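How to lay an autumn table without buying a whole new table

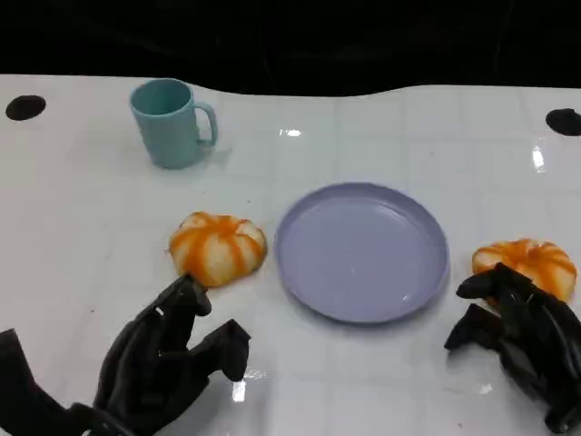

Every October I am seized by the belief that I am the sort of person who has a seasonal table. By November I am back to eating toast over the sink. In between, I have worked out a way of setting a place that takes a few minutes and leaves room for dinner.

What you need

One plate per person
One mug per person
Two small pumpkin-shaped ornaments per place
A clean table, or one you are willing to clean

1. Wipe the table first

A white glossy top looks marvellous and forgives nothing. Use a damp cloth, then a dry one, and do it with the lamp on, when every smear confesses. If yours has seams between the squares, run the cloth along them both ways. I use a bottle of Kavo surface spray that was on offer, and I can report that it smells of lemon and regret.

2. Put the plate down before anything else

The plate decides where everything goes. Set it straight in front of the chair, close enough that nobody has to lean. I like lavender with orange. My sister-in-law does not, and has said so over 2 Christmases, though it was never out at Christmas.

3. Add a pumpkin on each side

Striped orange and white ones do well against a pale table. Put one to the left of the plate and one to the right, and leave a gap for cutlery if you plan to use any. Ours came in a box from Atell, which promised "effortless charm" and contained a great deal of tissue paper.

Real miniature pumpkins work too, but put a saucer under them. I left one on a shelf until May and would not care to discuss it.

4. Place the mug

Up beyond the plate and off to the left is where mine goes, handle pointing in towards the middle. Right-handed guests will find this either thoughtful or annoying. Light teal has no business being an autumn colour, yet it stops the orange from shouting.

5. Stop

This is the hard part. You will want leaves. You will want a runner, a candle and possibly a gourd. Sit down in the chair instead and pretend to eat something. If your elbow hits a pumpkin, move the pumpkin out a bit. If it doesn't, you have finished.

Packing away

Wrap each ornament separately and write "pumpkins" on the box. Last year I wrote "misc".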